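Assessment Collections Paralegal, Community Associations
Nastoslow office, full time

Posted 3 Jun 2026

Ní Bhriain is a law practice representing condominium and homeowner associations. The collections group handles unpaid assessments from first notice through lien, judgment and sale. We have an opening for a paralegal to take over a caseload covering 87 associations, most of them small and self-managed.
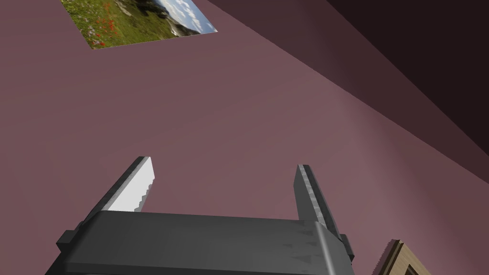

Jaime Azevedo would add that the caseload figure misleads applicants: most months only a few of those associations have an active file, and the real work is in the ledgers, which arrive in every format and rarely balance the first time.

Duties

Review owner ledgers and separate assessments, interest, late fees and legal costs.
Order title searches and confirm the record owner before any notice goes out.
Draft demand letters, claims of lien, releases and payoff statements.
Calendar notice periods and redemption dates in Cerker, our case system.
Track bankruptcy filings and prepare proofs of claim for attorney review.

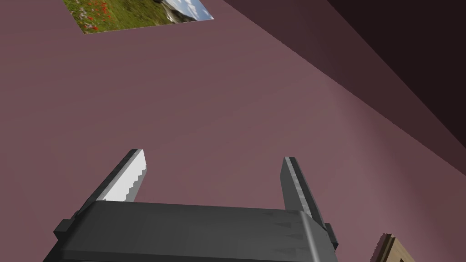 Payoff requests from title agents are answered within 2 business days. The paralegal prepares the figures and an attorney signs them. Disputed balances under $1000 go to the board of the association with a one-page memo before further cost is incurred.

Requirements

At least five years in association collections, foreclosure or creditor-side bankruptcy. A paralegal certificate is preferred but can be replaced by experience. Applicants must be able to read a declaration of covenants and find the assessment and lien provisions unaided. Spreadsheet skills will be tested.
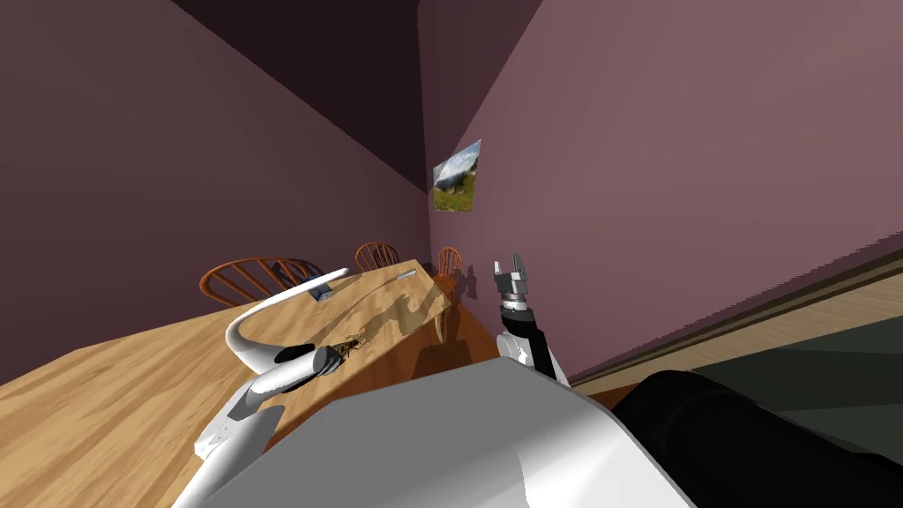

The position reports to the collections attorney. Two days a week may be worked from home after the training period. Start date is in September.

To apply, send a resume and a redacted sample of a ledger reconciliation or payoff statement to the hiring desk, Ní Bhriain, Lusico Building, Nastoslow. Applications without a work sample will not be reviewed.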